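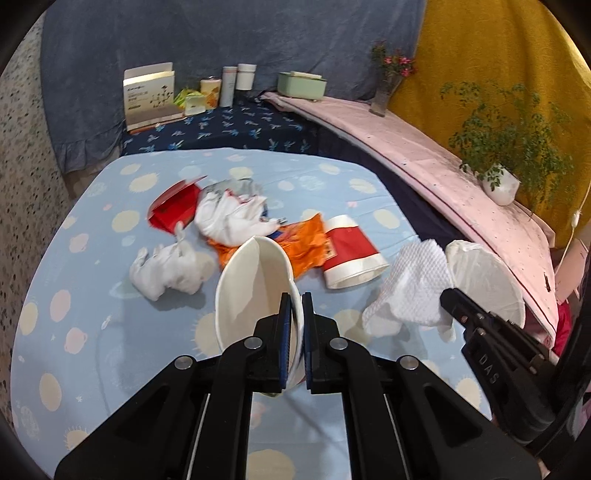

Skandness is casting dancers and physical performers for Ovside, a half-hour television drama with extended movement sequences. The production is looking for 12 performers for the ensemble and 3 understudies. Most of the ensemble work takes place at, on and under a long dining table, and the choreography is set to its edges. The cloth in the table sequences is of the printed type, light blue with pink planets and small white stars, and the wardrobe palette is being kept plain so that performers read clearly against a pattern of that kind. Performers should expect repeated floor work, low lifts and long holds.

Production details

Working title: Ovside
Format: scripted drama for television, single camera
Producer: Skandness
Rehearsal and shooting space: Zwane Stage, main floor
Contract: non-union, daily rate
Rehearsal rate: $220 per day
Shooting rate: to be confirmed in the offer letter, not lower than the rehearsal rate
Shooting period: March, on weekdays only

Roles

Ensemble. Age 18 and over, all genders, all body types. Performers appear as members of one extended family. No spoken lines are assigned at this stage, but some may be added during rehearsal. Any performer given lines will receive an amended contract before the shooting day concerned.

Understudies. Same requirements as the ensemble. Understudies attend all rehearsals at the full rehearsal rate and are on call during shooting. They must be able to learn two tracks and switch between them on the day.

Requirements

Professional training in contemporary dance, physical theater or stage combat, or equivalent stage or screen credits.
Ability to repeat a phrase to the same counts and the same marks over multiple takes.
Experience with partner work and weight sharing.
Comfortable working at table height on a raised surface.
Legal right to work in the United States.
Available for all shooting days. Partial availability can be considered for understudies only.

Previous camera experience is useful but not required. Performers with a current injury should state it in the application. It will not rule them out automatically, and the movement department will advise on which tracks are suitable.

How to apply

Applications are made through the Celtau casting portal under the project title. Each application must include:

One current headshot and one full-length photograph.
A resume, one page, with height and training listed.
A movement reel of no more than 60 seconds. Unedited studio footage is accepted. Please do not add titles or music over spoken sections.
A list of any dates in March on which you are not available.

Reels sent by email will not be viewed. Files must be uploaded to the portal or linked without a password.

The closing date for applications is Saturday, August 19, 2023. Selected applicants will be invited to a group call at Zwane Stage, consisting of a warm-up, a taught phrase and a short improvisation in pairs. Bring knee pads and soft shoes. The call is unpaid. Recalls are paid at half the rehearsal rate.

Applicants not selected for the group call will be notified through the portal. Materials are deleted when casting closes unless the applicant has ticked the box to be kept on file for later Skandness productions.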